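Home Products Simulation Grippers Support Contact

Tostow House Pack for two-armed robots

The Tostow House Pack is a simulated home for training and testing household robots before any hardware is bought. It runs on the Gerkov simulator, version 8 or later, and contains 184 props and 561 scripted tasks. Every prop has its own weight and friction values, and these can be edited in a plain text file.

Wrist views are rendered for both arms, so thin tools such as saws can be checked close up against the fingers.

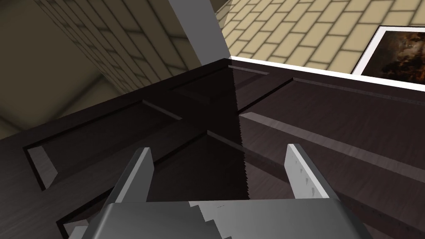
Rooms and doors

Doors are hinged and can be set to any angle. Floors, brick walls and furniture come as separate parts - move them, swap them or leave them out. Lighting is set per room. 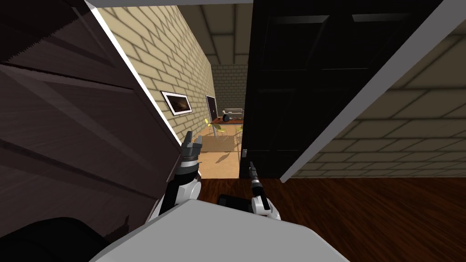 Body view: both arms, two open doors and the corridor beyond.

Stone and other awkward shapes

The stone set was added in April by Maricica Ilie. It has balls and slabs with mottled surfaces, meant for testing grip on objects close in colour to what lies behind them.
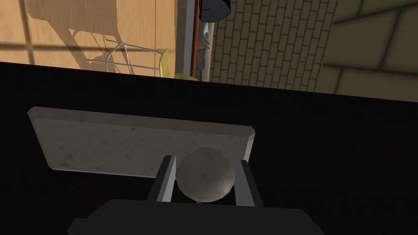
Wrist view: stone-textured ball between the fingers, slab behind.

Licence

One seat costs £600 a year, with updates included. Site licences are priced on request - write to Ynyr Trevor at the Grondness office.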